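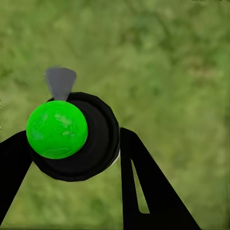

Joaquín Garrido asked whether anyone had read the restoration notes for The Lillarlow Widow before agreeing to show it, as he had, and they did not fill him with hope. The print runs 2 minutes short and the missing piece is the confession.

Rarnolthorpe Film Society, programme meeting, April 26, 2018

1. Minutes of the last meeting
Agreed, with one correction: the film walked out of by half the back row was Gaete, not Lultasska. Lultasska only felt longer.

2. The November thriller season
Gervasio Figueroa proposed The Lillarlow Widow as the opener. He said it was a lost classic. J. Garrido said plenty of films were lost for good reason, and that a murder story without the confession was a woman in a nice hat staring at a lake. G. Figueroa replied that the lake was very well shot. The distributor wants £300 for one showing. The meeting thought this steep for a picture whose leading man is killed in the first reel and seems relieved.
Agreed to ask for a lower fee. Not agreed to call it a classic on the poster.

3. Gaete, second showing
G. Figueroa reported that 40 people had asked for it again. J. Garrido wished to see the list. The list was not available. Held over.

4. Introductions before the film
It was felt that these have grown. The last one gave away the twist, the double-cross and the dog. Speakers to stop at five minutes — a limit we also set last year.

5. Catalogue
Entry 2638 is down as a gangster picture. J. Garrido has watched it and says it is a musical with one gun. To be changed.

6. Any other business
A request for a silent comedy with live piano was heard without much warmth. G. Figueroa will find out what a pianist costs and whether the hall piano can be tuned.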